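Week 4 notes: who gets to say what a place means?

I promised I'd type these up properly, so sorry for the sprawl. Most of the session went on Grosden, the old mill town I keep banging on about, and on what happened when the Poltex works closed and the heritage people moved in.

The weaving shed was listed first. Then came the trail - 15 plaques, a leaflet, a very nice map - and I do like it, I've walked it more often than is sensible! But read the plaques in order and see who turns up. Owners, an architect, a visiting duke. The 400 people on the last payroll get one line, and it's on the plaque by the car park.

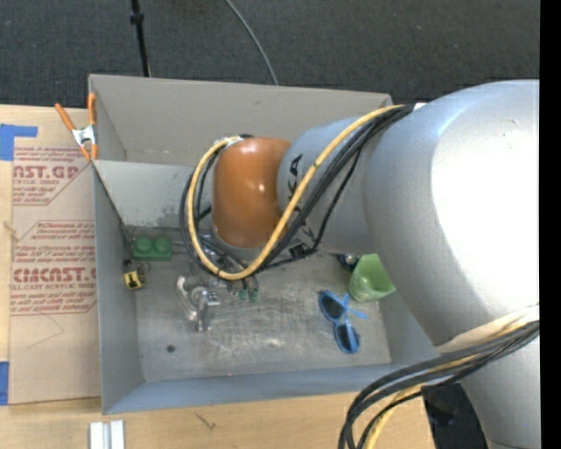 So that's where the idea of "authorised" heritage comes in, and I'd like you to have it ready for the essay. Somebody picks the story, and after a while the picking becomes hard to see. The Viklund reading is good on this (start at page 39, the opening chapter is heavy going).

A few of you asked about the oral history recordings. They were made in the old Zenex canteen, mostly with women from the finishing rooms, and they hardly mention the building at all. They talk about buses, bad tea, who sang. Is that heritage? I'd say yes, but I want you to argue with me.

For next time: pick a plaque, any town, and rewrite it from the point of view of someone it leaves out. Keep it to the length of the original. Bring both versions on paper please, the projector is still broken.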